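Home Collections Laundry and Linen Data cards Search Sign in

Last updated: March

# Samument Garment Handling Set: button-up shirts

Data card for the shirts portion of the Samument set, maintained by the Household Textiles Unit at Carard. It should be read together with the general terms of use, which apply to all parts of the collection.

## Summary

The shirts portion records the handling of button-up shirts from a crumpled start to a folded finish. It contains 576 folding sequences and 1026 still pictures, drawn from 17 shirts. The stills are supplied separately from the sequences and may be used without them. T-shirts, towels and bed linen are covered by other cards and are not discussed in this one.

## Purpose

The portion was assembled to support the study of how soft, buttoned garments are spread, straightened and folded. Shirts were given a card of their own as they behave differently from plain knitted items. A collar holds its shape when the body of the garment does not, a placket resists folding across its length, and cuffs tend to fall underneath the body when the shirt is dropped. Users who have worked only with towels should expect a harder task.

The portion is not intended for assessing the quality or durability of garments, and no information on makers or retail prices is provided.

## Garments

All shirts were bought second-hand in Trirnport and laundered once before use. Each has a short record giving its main colour, its pattern and its garment number. Plain, striped and checked shirts are all represented. Checked cloth was sought out in particular - the lines of the pattern make it easier for a person marking up the pictures to tell whether a fold runs straight.

Shirts were not ironed at any stage. Garments with a missing button were kept in the set, and the missing button is noted in the record. Two shirts were withdrawn when their seams gave way; they are not counted in the total above.

## Starting state

Every sequence begins with the shirt crumpled. The person preparing the garment gathers it loosely in both hands, lifts it to waist height and lets it drop on to the work surface. No attempt is made to turn the collar in any given direction. A drop is repeated only when part of the garment lands outside the working area.

The intended order of work is then as follows:

1. Open the garment out until the body lies in a single broad shape.
2. Draw out the sleeves and free any trapped cuff.
3. Smooth the larger creases towards the hem.
4. Fold the sides in, with the sleeves laid along the back.
5. Fold the hem up to the collar.

Sequences that depart from this order have been retained and carry the label "irregular". 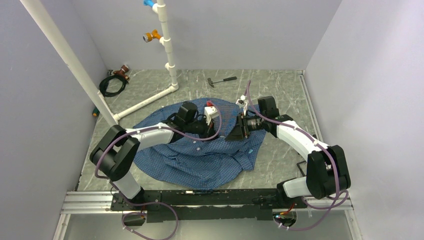
Blue checked shirt, crumpled, with a fold of the cloth held at the upper middle.

## Labels

Each still carries one label for the state of the garment and one for the stage of work. The states are crumpled, part open, flat, part folded and folded. There are 11 permitted values for the stage of work, all of which are listed in the file named stages.txt.

A garment is labelled "flat" when both sleeves are clear of the body and no crease hides the placket. Small creases are allowed. Annotators were instructed to choose the earlier of two states where they could not decide between them, and this should be borne in mind when comparing the number of stills labelled "part open" with the number labelled "flat".

Labels were checked by Daithí Ó Briain, to whom questions about particular garments may be addressed through the unit.

## Known limitations

- Light-coloured shirts are under-represented, and fine white stripes are difficult to make out in some of the stills.
- The set contains no short-sleeved shirts.
- Only adult sizes are included. Size labels had been removed from several garments before purchase, so size is not recorded.
- Buttons were left undone throughout. The set offers no guidance on the handling of fastened shirts.
- Cuff position is not labelled when the cuff is hidden under the body of the garment.

## Files

The portion is arranged by garment number, with one folder for each shirt. Every folder holds the stills, the sequences, the labels and the garment record. Earlier copies distributed under the working title Fiore used a different numbering, and labels from those copies should not be combined with the present ones. A table matching the old numbers to the new is included in the top-level folder.

## Terms and corrections

The portion may be used for teaching and research. Users are asked to name the Samument set and Carard in any published work. Corrections to labels are welcome and should state the garment number, the file name and the change proposed. Accepted corrections are entered at the next revision - earlier revisions are not altered.

Contact the Household Textiles Unit | Terms of use | © Carard | Back to top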